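Produce Merchandising, Unit 7: Stepped Displays
Last updated 06/02/2024

Okay, these are my notes from the session on stepped bins, cleaned up a little (I talk faster than I type, so forgive the gaps). If you missed class, read this and then look over Kavitha Iyengar's chapter on color blocking. It's short, and she's a lot more organized than I am!

We started with the question I always get: what goes on top? I ran the produce section at Lambert for years and I changed my mind about it more than once. My habit now is to put the slow, sturdy stuff up high and keep the bright stuff where people's eyes land as they walk up. Potatoes can sit. Berries can't, and I wouldn't put them in a deep bin at all.

Depth is the other big one. A deep bin looks generous, but whatever is at the bottom is carrying everything above it. For tomatoes I like 2 layers, stem side up, and a false bottom underneath to bring the pile to the lip. One December we filled a bin the full depth and I threw out an embarrassing amount of fruit. Please use the false bottoms.

Rotation: old stock forward, new stock behind, every single time. Yes, even when there's a line. On the Ustden worksheet the weekly count for the practice store comes to 1,439 pieces, with some 700 of those in root vegetables, so work out your shelf space from that before you start sketching. 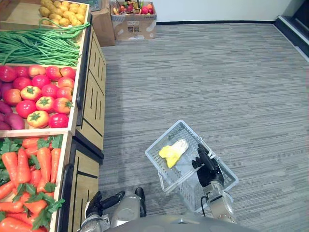 Color breaks are what I care about most with a stepped unit, and they're easy to lose once you start restocking in a hurry. Two reds side by side turn into one big red blur. Look at how the green beans sit between the yellow potatoes and the tomatoes, and then the carrots come in orange on the tier under that, with their leafy tops still on. I love tops on carrots — they give you green without using up another bin. The purple sweet potatoes sharing the tomato bin are a judgment call. I like the color there, but I'd want a divider so shoppers aren't digging under tomatoes to reach one.

For next time, sketch a four-tier unit using the Ustden list. Mark your color breaks and write the fill depth beside each bin. Pencil is fine. Bring the Stekarus catalog too if you still have your copy, we'll be pricing dividers.

Related handouts
Unit 6: Reading a Delivery Sheet
Unit 8: Signs and Price Cards
Brurnier Market Visit: What to Bring
Trimming and Crisping Leafy Greens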